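Light and Surfaces in the Lemma Workroom, Endville
Final report, Building Environment Project

Submitted by Barış Taşdemir

Contents
1. Background
2. The room
3. Method
4. Results
5. Changes tried
6. What users told me
7. Limits of the work
8. Recommendations
References and appendices are in the separate file.

1. Background

The Lemma workroom in Endville is a single large room used by several course groups for practical work. People cut, sort, assemble and pack small items there, and they also do a fair amount of reading from labels and small screens. Complaints about the lighting have been written in the room book for as long as the book has been kept. The usual ones are that the light is "flat", that it is too dim at the tables furthest from the door, and that there is glare from above when you look up at someone standing next to you.

I chose the room for my project because I had used it for two terms and agreed with the complaints, but I could not say what was wrong. The aim was to measure the light at working height, describe the surfaces that reflect or absorb it, and suggest changes that could be made without an electrician. Rewiring was outside the project. So was any change to the roof.

The questions I set at the start were:

How even is the light across the tables?
Which surfaces in the room help and which ones don't?
Can the weaker areas be brought up to a reasonable level by moving tables or adding task lamps?

2. The room

The building was a storage shed before it was fitted out for teaching. Most of the shell was left as it was. The ceiling is corrugated metal, painted white, with white beams crossing it. The far wall is exposed red-brown brick. The light comes from long fluorescent fittings mounted on the ceiling. There are windows on the entrance side only, and they are high and fairly narrow.

The ceiling is the best surface in the room from a lighting point of view. It is pale and it has been kept clean. The corrugations break up the reflected light a little, which may be why people describe it as flat, but the amount of light coming back down is good. The beams throw weak shadows onto the metal between them. These shadows don't reach the tables in any way I could measure.

The brick wall is the opposite case. Everyone likes it, and it was mentioned as a good point of the room by nearly every person I spoke to. It also takes in most of the light that falls on it. The mortar is dark in places, the brick was never sealed, and the surface is rough. A table pushed up against it gets very little back from that side.

The floor is sealed concrete. I left it out of the survey apart from one note: in the afternoon it reflects the windows strongly for the first few metres inside the entrance, and anyone sitting low down facing that way will notice it.

3. Method

Readings were taken at 37 points on a grid marked with masking tape. At each point I held the meter level at table height and waited for the number to settle. The meter was a Grusico handheld model borrowed from the equipment store. I checked it against a second meter at the start and end of the survey and the two agreed closely enough for this purpose.

The full grid was measured twice, once in the morning with daylight coming in and once after dark with only the ceiling fittings on. The after-dark set is the one I have used for most of the results. The daylight set changed too much with the cloud to compare one point with the next. By the time I had walked to the back of the room the readings near the windows were already out of date.

I used 500 lux as the target for detailed work at a table. For general movement and storage I did not set a target.

I took the readings while the room was in normal use. The alternative was to book it outside hours, and I decided that readings with people and equipment in place would be closer to the conditions users were complaining about. It did make the work slower. If somebody was standing over a grid point I went on to the next one and came back.
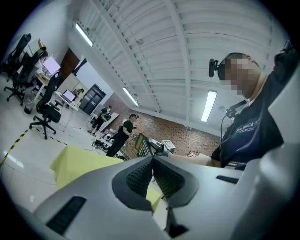

Standing position made a bigger difference than I expected when I planned the survey. A person leaning over a table from the side nearest the fitting can cut the reading by a large amount. I therefore made a rule that I would always stand on the side away from the nearest fitting and hold the meter out at arm's length. The first set of readings was taken before I had this rule, and I threw it away and started again. Only the second attempt is reported.

I also took a small number of readings with the meter tilted to face a seated person's eye line, to get some idea of glare. These were not done on the full grid. I treat them as notes and have kept them apart from the main results.

4. Results

After dark, with all fittings on, the points directly under the fittings met the target. The points between the fittings were lower but still usable for most tasks. The points along the brick wall were the weakest. In total, nine points fell well short, and all of these were either against the brick or in the corner beside the storage shelves.

The drop between a good point and a poor one is not gradual. Under a fitting the level stays fairly steady as you move along its length, then falls off quickly past the end. Two tables of the same size a short distance apart can have quite different light on them. This explains an entry in the room book that puzzled me, where one person wrote that the light was fine and the next, on the same evening, wrote that it was too dark to read a label.

In daylight the entrance side of the room was far brighter than it needed to be, and the brick wall side was almost the same as after dark. Daylight makes the unevenness worse. Your eyes adjust to the windows, and the back of the room then seems darker than it measures.

The glare notes back up the complaint about looking up. A person who is seated or crouching and who looks up at someone standing has a bright tube close to that person's head and a pale ceiling behind it. The face is hard to make out for a moment. Tilting a small screen towards yourself while seated also brings the tube into the reflection. Both problems go away if the table is turned so that the fitting runs parallel with the direction you are facing and slightly to one side.

5. Changes tried

I was given permission to move furniture and to bring in lamps, provided the room was put back each evening.

Moving tables. I moved the tables at the back of the room away from the brick by a little over a metre and lined them up with the fittings. This brought most of each table up to the target. It used up part of the walkway, and a trolley could still get through, but only with care.

Pale board. I leaned sheets of white card against the lower part of the brick behind one table. The reading at the back edge of the table went up by a small but repeatable amount. It looked untidy, and the card kept sliding down. If this were done properly it would need a fixed panel, and I doubt that users would want the brick covered.

Task lamps. I tested clamp lamps from Besteck, which the store already had. Each lamp lit about a third of a table well. They solved the problem for one person at a time. With two people opposite each other, one of them had the lamp in their eyes. Lowering the shade fixed this but made the lit patch smaller again.

Cleaning. I wiped down one fitting and measured under it before and after. There was a slight improvement. I had hoped for more, but the fittings had been cleaned in December and were not especially dusty.

6. What users told me

I spoke to people as they were packing up and wrote down their answers on a single sheet. It was informal and I did not use a scored form.

Most preferred the tables in the new position. The main objection was that bags and jackets used to be kept along the brick wall, and with the gap open people walked through and kicked them. A row of hooks would deal with that. A few people said they had not noticed any change in the light at all, including one who had been at the table with the biggest improvement.

Opinions on the lamps were mixed. Those doing fine assembly liked them. Those who were sorting and packing found that the lamp arm got in the way of boxes and asked me to take it off.

7. Limits of the work

The survey covers one time of year. The fittings were not all the same age, and I have no record of when the tubes were last replaced, so some of the difference between one part of the room and another may come from the tubes themselves. My glare readings are too few to support anything stronger than a general remark. I also did not measure flicker or colour, although two users asked about colour.

If I did it again I would draw the furniture on the grid plan before starting. I added it afterwards from memory and had to go back and re-measure the shelves.

8. Recommendations

Keep the tables in line with the ceiling fittings and clear of the brick wall. Mark their position on the floor so they go back to the right place after cleaning.

Put hooks on the end of the storage shelves for bags and jackets.

Keep 3 clamp lamps in the room for fine work, stored on the shelf and not left on the tables.

Leave the brick uncovered.

Record the date whenever a tube is changed. A page at the back of the room book would be enough.

The grid plan and both full sets of readings are in Appendix A. The sheet of user comments is in Appendix B, with names removed.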